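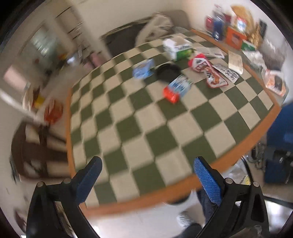

Flaltwood Table Items

Flaltwood is a list of household and snack items used for table clearing and sorting. It covers the things themselves, how they are grouped, and how to put a table back in order between rounds. It is maintained by Diệp Huỳnh at Fonach.

Contents

The full list has 772 entries. Of these, 400 are food packaging and 89 are dishes and pans. The rest are paper goods, boxes and small household things.

Item groups

Containers: anything with a lid. Entries are named by lid color first, then label color, so a red-orange lid with a blue and white label is filed under red-orange. A container may be standing or lying on its side.
Packets: soft snack wrappers and small sachets. Crumpled and twisted packets are kept as they are. Do not flatten them.
Boxes: cartons with flat sides. Name the main color of the sides and leave out the printing.
Dishes: round dishes, pans and plates.
Paper: loose printed sheets, laid flat.

Table

The table has a green and beige checkered surface with an orange-brown edge. Items can sit across the line between two squares. The squares are not used as a grid and have no numbers.

Layout

Items go out in a loose group. They may touch or overlap, and a container may hide part of a dish. Leave some of the surface clear so there is somewhere to move things to.

Clearing order

Packets come off first, then containers, boxes and dishes. Paper comes off last. Wipe the surface before the next layout.

Changes in version 2

Jan 22, 2024
Merged "sachet" into "packet".
Moved pans out of the Teltitz kitchen list and into dishes.
Removed duplicate box entries from the Đinh list.

Known problems

Some packet names still use the old brand spelling.
Torn packets are listed twice if both pieces were kept.
Paper entries do not say which side is up.

Corrections

Send the entry name and the group it should be in to Diệp Huỳnh.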